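Ekulier – seafarer document expiry data

Hi, and thanks for looking in. This is the data card for Ekulier, my little table of how long seafarers' papers stay good for and what people went through to renew them. I started it because I kept answering the same three questions in the crew group (how long is my medical good for, can I sail while the renewal is pending, why did the agency send me home) and I got tired of scrolling back through my own messages!

Last full refresh: 21/11/2019. Anything that came in later sits in the pending folder until I get to it, and the next refresh should land in December if my contract doesn't get extended again.

What's in it

There are 2,000 rows, one per renewal. A row is one document for one person at one time, so if you renewed your passport and your medical on the same shore leave, that's two rows. The seafarers themselves number 900, and no, you can't get from a row back to a name – I threw out the key once the checks were done.

The files

renewals.csv is the main one. Start there.
documents.csv explains the short codes for each kind of paper (MED, PPT, STC and so on).
offices.csv has the offices people applied to, with the city and nothing finer than that.
notes.txt is free text, lightly cleaned up. It's the best reading in the whole thing, if you ask me.
pending/ is a mess. Please don't build anything on it.
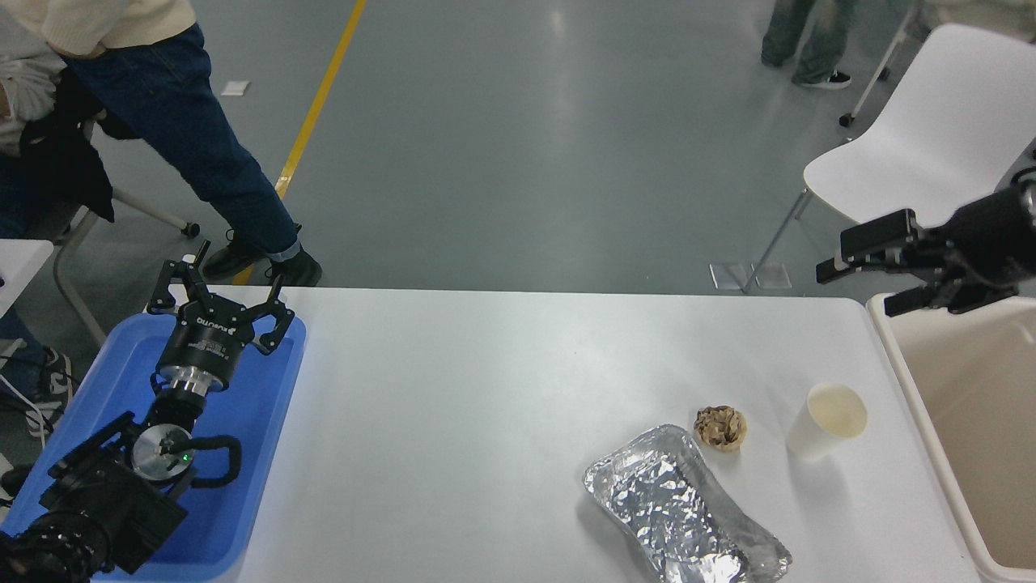 Columns in renewals.csv

row_id – a plain number, no meaning behind it.
doc_code – matches documents.csv.
rank_group – deck, engine, catering or other. I folded the smaller ranks together so that nobody on a small ship could be picked out.
applied – month and year only.
received – same. Blank means the person was still waiting when they filled in the form, so don't treat a blank as zero days. (I did that myself in the first version and the averages came out lovely and completely wrong.)
fees_paid – official fees only, in the currency they were paid in. I haven't converted anything.
trips – how many times the person had to turn up at an office.
missed_join – yes or no, meaning they lost a joining date over it.

The missed_join column is why I keep going with this. It says yes in 168 rows. Each of those is a cook or an oiler or a third mate who stayed home without pay over a piece of paper, and I'd love for somebody with more pull than me to take a proper look at why.

How it was collected

Most of it came through a form that Viorica Lungu built for the crew group, and the rest is from paper slips that Musa Yusuf collected at the seafarers' center and typed in over more evenings than I'd like to admit to. Zainab Bako went through the slips a second time and caught a whole batch where the day and the month had been swapped. If you see something odd in the early rows for catering crew, that's probably what's left of it, so write to me and I'll check.

Nobody was paid for filling in the form. Everybody ticked a box saying we could share the answers without names.

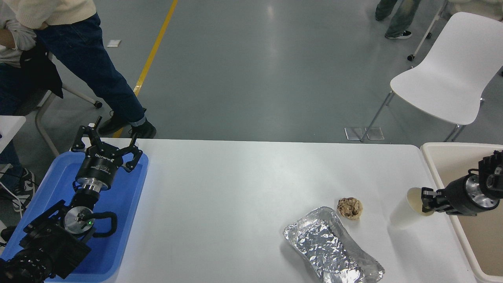 Version 2 changes

Trips used to be yes/no and is now a number. The old "agent fee" column is gone – people understood it in so many different ways (some put in the taxi fare, some put in their placement fee) that it was doing more harm than good. Office names got one spelling each, which took me a whole port stay in bad weather.

Things to watch out for

People who had a bad time are more likely to fill in a form about it, so please don't quote the waiting times as if they covered everybody at sea. Deck crew are overrepresented too. Engine people, I'm looking at you, send me your slips!

The rules on validity change, and documents.csv only shows what people told us was printed on their paper. Check with your own maritime authority before you book a flight on the strength of my spreadsheet.

Loading it

Any spreadsheet program will open it. If you use Jakex for your crew lists, Ngozi Dauda wrote a small import script called Picard that lines up the column names for you, and it's in the tools folder. It chokes on accented letters in offices.csv, so save that one as UTF-8 first. Oluwatosin Tamuno has also put together Waluta, a reminder sheet that turns an expiry date into a "start now" date using the waits in renewals.csv. I use it for my own medical and haven't been caught out since.

Using and sharing

Use it for whatever you like, including union work and school projects. Say where you got it and tell people which version you used. If you find a mistake, open an issue or catch me in the crew group – I'm slow to answer when we're under way, but I do read everything once we're back in range.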